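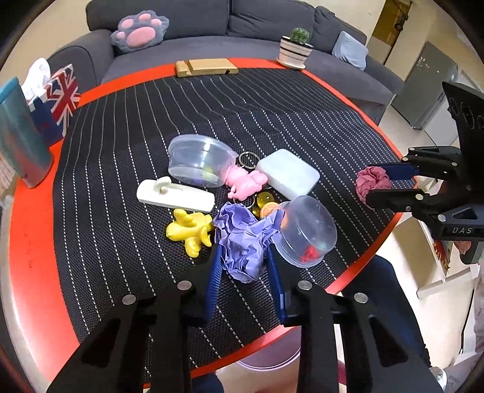

How long do you wait before repotting a snake plant you just brought home from the store?
Two to three weeks if the roots look fine. If the pot is soggy or smells bad, do it the same day.

bodin_sills
Posted Jul 11, 2023
That's the short version I give people at work, and a coworker told me it's wrong. She says any new plant should go into fresh mix right away, no exceptions. I've had snake plants for 15 years and never lost one by waiting. What do the rest of you do?

tallpot30
I'm with your coworker. Store mix is mostly peat and it holds water forever. I knock it all off in the sink the day I get home. Snake plants don't care about being handled.

mhervieu
I'd wait. It already went from a greenhouse to a truck to a store shelf to your house. Mine sit by the east window for two weeks with no water and then I look at the roots. If they fill the pot I go up one size, if not I leave them alone.
Margaux Hervieu, Pakatstead

tallpot30
Two weeks in wet peat is how you get rot. I lost a nice Moonshine that way.

bodin_sills
Was it wet when you bought it, though? I did say same day if it's soggy. We may not be that far apart.

tallpot30
It felt dry on top. The middle was mud. You can't tell from the top inch, so I don't bother guessing anymore. 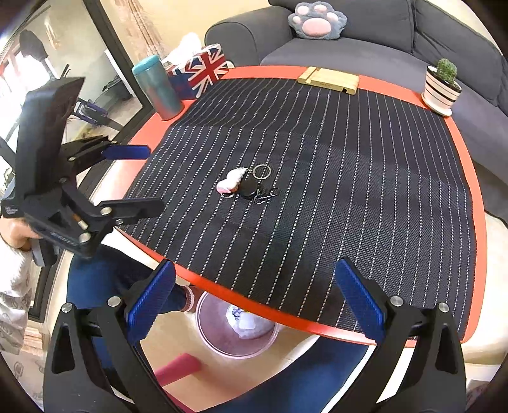 I use half cactus mix and half perlite now, in clay. Water every 17 days or so in summer and once a month in winter. Nothing has rotted since I switched.

greta_on_4th
A wooden skewer will tell you what the middle is doing. Push it down to the bottom, leave it for a few minutes, pull it out. If it comes out dark with dirt stuck to it, the pot is wet. Costs nothing.

tallpot30
Fair enough. I still don't like the peat.

mhervieu
Clay makes a bigger difference than the mix in my opinion. I had two from the same shelf at the garden center, one went in clay and one stayed in the plastic pot. The clay one dries out in half the time. I did lose a few leaves on it in August when I forgot it – they went soft and wrinkled, then came back after a good soak. Well, most of them did.

dnl2076
Does pot size matter? Mine is 6 inches across and the sides are bulging. It's plastic.

greta_on_4th
Bulging means go ahead and repot. One size up, so 8 inches at most. You may have to cut the old pot off with scissors.

dnl2076
OK thanks. Right now or wait until spring?

bodin_sills
Now is fine, it's growing season. Don't water for a week after.

tallpot30
Agree on that one. I'd give it ten days.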